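Long-stay work exchange on a farm: how many hours is fair?

Forum: Slow Travel and Work Exchange
Replies: 7

olivepress_annie
Hello everyone, and sorry in advance for the length! I'm hoping to spend September on a goat and walnut farm up in the hills, outside a village called Fragkou, and I'd love some advice from people who have done this sort of thing before. I found the place through Siduto, and the hosts have been lovely in their messages so far. They're asking for five hours a day in exchange for a room, breakfast and a big midday meal, with evenings on your own. My last exchange was at a guesthouse in a town, where I mostly changed beds and watered geraniums, so I don't really know what five hours with goats feels like. Is that normal? And how do people get supplies when the nearest shop is down the mountain?

backroad_biscuit
Five hours is pretty standard in my experience, and if they throw in a proper midday meal you're doing fine. I did three months on a place called Gruvau, mostly fencing and picking up windfalls, and we started at 7 and were finished before the heat came on. After that I had the whole afternoon to walk, nap and write terribly long letters home. Ask which days are free, though, and ask before you book anything. Mine were never two in a row, so I didn't get to see as much of the area as I'd hoped.

mulewhisperer
I'm going to disagree a little, kindly I hope. Five hours every day with only breakfast and one meal is on the heavy side for me. Animals don't take a day off, and "five hours" has a way of turning into five hours plus the evening milking plus could you just hold this gate. I've had wonderful hosts and I've had hosts who wanted a free farmhand, and the messages beforehand sounded exactly the same. Get the hours and the free days in writing.

backroad_biscuit
Fair point about the writing-down part. I do think you can overdo it, though. If somebody had sent me a contract before I'd so much as met their dog I would have felt a bit funny about it. A friendly message that says "just so I have it right, it's mornings only, and dinner is up to me?" does the same job.

olivepress_annie
Thank you both, that's so helpful! I'll send a message like that tonight. I've been looking at the route too, and there's a bus that goes most of the way, and then a long climb on foot or a lift from the hosts if they happen to be in town.
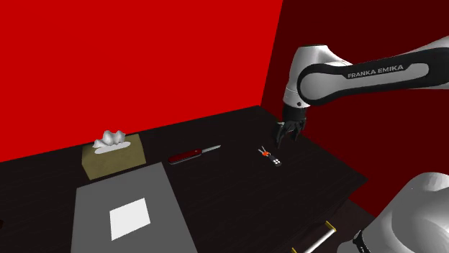

What should I bring for a month in a mountain village with no shop?

Bring good boots you've already broken in, a warm layer for the evenings, a headlamp, any medicine you take, and enough cash to last you, as the nearest machine may be a long way down the road. Coffee too, if you're particular about it.

mulewhisperer
I'd add work gloves in your own size. Every farm has a box of gloves and every glove in it is enormous and for the left hand. And a small present from home for the hosts — mine went wild for maple candy.

flatlander_jo
Chiming in on the travel side. I walked up to a village at that kind of height with a full pack, 700 meters of climbing from the bus stop, and I would not do it again for love or money. I set off after lunch, which was silly, and rolled in past 8 in the evening with jelly legs and everyone already at the table. Please take the lift if they offer it! Also, have a look at Flovent if you haven't. It's a little ride board, and I got two shared rides out of it last summer with very nice people who wouldn't take a cent for gas.

backroad_biscuit
I never had any luck with Flovent up in the hills, to be fair. Lots of rides between the bigger towns and then nothing. Worth a try, but I'd have the bus times saved as well.

olivepress_annie
Update! The hosts wrote back already. It's mornings only, I get every third day off, and they said dinner was always included, they'd simply forgotten to put it in the listing. They're also picking me up from the bus, pack and all, so no jelly legs for me. I'm off to look for gloves and maple candy — thank you all so much, and I'll post again once I've met the goats.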